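Stultov 514 Hitch Rack for Two Bikes

Platform-style hitch rack for bicycles and e-bikes
Fits 2-inch receivers
Item no. 514-2

Overview

The Stultov 514 is a platform rack for carrying two bicycles behind a car, van or light truck. The bikes stand on their wheels in trays and are held by a hook over each front tire and a strap on each rear wheel. Nothing clamps to the frame, so the rack can be used with step-through frames, carbon frames and bikes with a battery mounted in or on the down tube.

The rack is sold fully wired for the accessory light board. The light board itself is a separate item (see Accessories).

Compatibility

Receiver: 2-inch square, Class II or higher. The rack is not approved for use with a reducer sleeve or on a travel trailer.
Wheel size: 20 to 29 inches
Tire width: up to 3 inches. Tires wider than 3 inches need the wide tray kit.
Wheelbase: up to 50 inches
Load per tray: 66 pounds
Fenders: permitted. On bikes with full-length front fenders, set the hook ahead of the fender stay and check that it bears on the tire and not on the fender.
Kickstands: fold up before loading.

Tandems, recumbents and cargo bikes with a front box can't be carried. Three-wheeled cycles can't be carried.

Carrying e-bikes

Remove the battery before loading and carry it inside the vehicle. This brings most e-bikes under the tray limit and keeps water off the battery contacts at highway speed. Cover the open battery mount with a fitted cap or a plastic bag secured with tape. Remove the display if it is the detachable type. Weigh the bike without the battery if you are not sure of the figure. Published weights are often given for the smallest frame size with no rack or lights fitted.

The heavier bike goes in the tray nearest the vehicle. When one bike is carried, it goes in the same tray.

An optional loading ramp stores under the inner tray and attaches to either one. Walk the bike up with the walk-assist mode off and the battery already out.

Construction

The main beam and center mast are powder-coated steel. The trays are extruded aluminum. Front hooks ratchet in steps along the arm and release with a thumb lever at the hook end. Rear wheel straps are replaceable without tools. The tilt pedal sits at the end of the main beam and can be reached with the bikes loaded.

Specifications

Capacity: 2 bikes
Maximum total load: 132 pounds
Rack weight: 51 pounds
Distance between trays: 11 inches
Tilt positions: upright (stowed), level (travel), down (access)
Finish: matte black
Locks: hitch pin lock and cable lock, keyed alike
Warranty: 7 years on the frame, 2 years on straps and moving parts

What changed in the current version

The current version replaces the one sold until June. Tray spacing has been increased to reduce contact between handlebars and saddles. The hitch wedge is now tightened with a hand knob at the rear of the beam, where the earlier rack needed a wrench. Trays, hooks and straps from the earlier version do not fit the current one. Spare parts for the earlier version remain available through the parts desk.

Fitting the rack

Slide the beam into the receiver until the spring button engages the pin hole. Insert the locking pin. Turn the rear knob clockwise until the rack no longer moves from side to side. Lower the mast to the level position and listen for the latch. Pull up on the outer tray to confirm that it has locked.

Check the knob after the first 30 miles and at every fuel or charging stop on long trips.
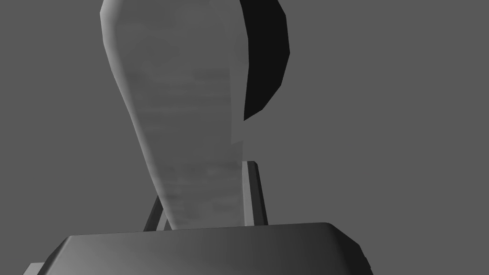

Handlebar and pedal clearance should be checked with both bikes in place and before the straps are fully tightened. Load the bikes facing opposite ways, then turn the cranks so that no pedal points at the neighboring frame. Where two parts still sit close together, put a flat spacer between them and secure it. The spacer should stand upright in the gap, and reach above and below the point where the parts could touch. Closed-cell foam or a folded towel inside a zip bag is suitable. Cardboard breaks up in rain and is not recommended.

Accessories

Loading ramp, folding
Wide tray kit, for tires from 3 to 5 inches
Light board with license plate holder
Wheel strap extender
Nørgaard storage hook, for hanging the rack on a garage wall
Flosum frame cover, two-bike size (not for use while driving)

Care

Rinse with fresh water after driving on salted roads. Apply a light oil to the tilt pivot and the hook ratchets twice a year. Do not use a pressure washer on the light connector. Replace any strap with frayed edges or worn teeth.

Shipping and returns

Ships in one carton from the Prasivdale warehouse. Some assembly is required: the trays bolt to the main beam with the hardware supplied, and a torque wrench is needed. Allow around 40 minutes. Unused racks in the original carton may be returned within 30 days.

Fit questions: Halima Mbwambo, customer support
Spare parts and warranty: Elsa Vuorinen, parts desk

Please have the make, model and year of the vehicle ready, along with the wheel size and wheelbase of each bike.

Page revised December 2023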